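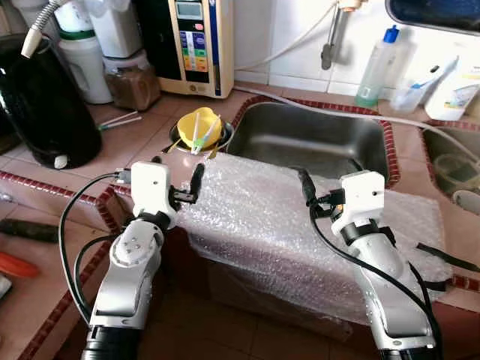
What should I budget for on top of the arms themselves? (kitchen work, two arms)

sinkside_pat

Hi all, hoping someone who has bought this stuff with their own money can help. We're a small group doing kitchen jobs with a pair of arms, mostly round a sink, and I've been handed the job of planning what we buy for a second station. It has to be ordered in June or the money goes elsewhere, and I've never put together anything bigger than a laptop order!

The quote I've got is from Prondgate. It's £2990 per arm, and a gripper for each one is £535 on top. So that's £7050 before I've thought about anything else. I've got nearly £1000 left after that and I'd like to know where it ought to go. Things on my list so far:

Spare gripper fingers
Spare cables
Something proper to fix the bases to
Extra warranty (Prondgate offer it, the price seems steep)
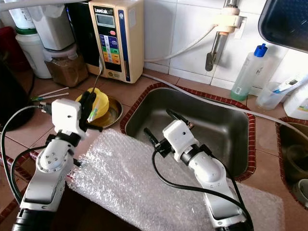 Both arms at the sink, one gripper down in the basin.

The other thing I can't decide is whether to go for one arm now and one next year. One of our lot reckons half the jobs could be done with a single arm. I'm not convinced, I keep finding I want the other one to hold something. Also, is it daft to buy the sleeves that go over the grippers? Plidura do a set and I can't find a single review. Any thoughts welcome, even if it's "don't".

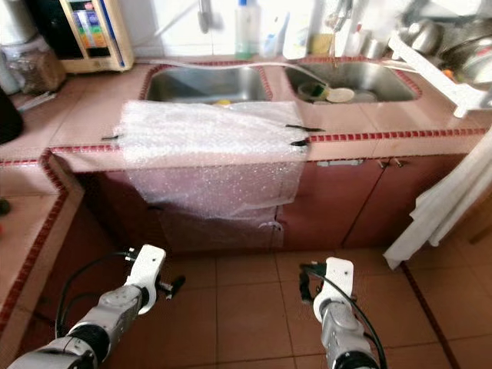
cablegoblin

Buy both arms together. We split ours over two orders and the second one came with newer firmware and a different connector at the base, and I lost most of a fortnight getting them to talk to each other. If you can only afford one, fine, but get it in writing that the next one will match.

Out of your £1000 I'd put cables first. Look at how yours run down the outside of the arms – every time the elbow folds, that loop gets a tug. Buy two spares per arm and get the ones with the angled plug if Prondgate do them. Fingers are next. I'd skip the warranty unless it covers knocks, and ours didn't.

Can't help on the Plidura sleeves, never used them.

oldbench

Depends what you're doing with it. Ask for a discount, they always have one.

Measure your worktop first. Plenty of people forget the bases need room as well as the reach.

sinkside_pat

Thanks both, really useful. I rang Prondgate this afternoon about the matching thing and they'll put it on the quote, which makes me feel better about either option, though I think I'm now set on ordering the pair. I did ask about a discount too (blushing the whole time) and got free delivery out of them, so that worked!

I've also had a price from Sandberg for a stand. It bolts together and you can set the height, which matters for us because the next station will be at a different counter from this one and I don't know how high it'll be yet.

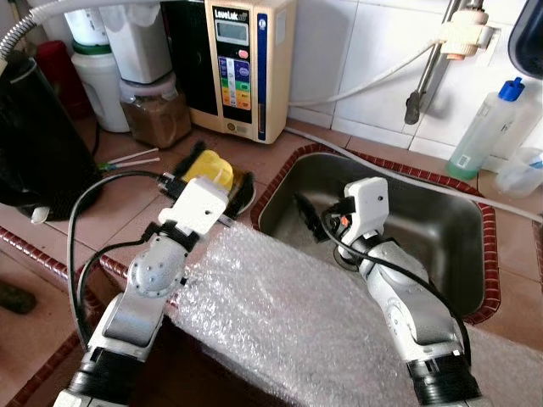

The trouble is it weighs more than I'd like to shift on my own, and they want 17 working days to make it, so it would have to go in before the arms do. I've asked if they'll sell just the top plate.

Still nothing on the sleeves. If anybody has used them near a sink, please shout. We do a lot of work right down in the basin and I don't want to spend money on something that makes the grip worse. And does anyone know if Drallmont still sell the angled cables separately? Their shop page only shows them in a bundle.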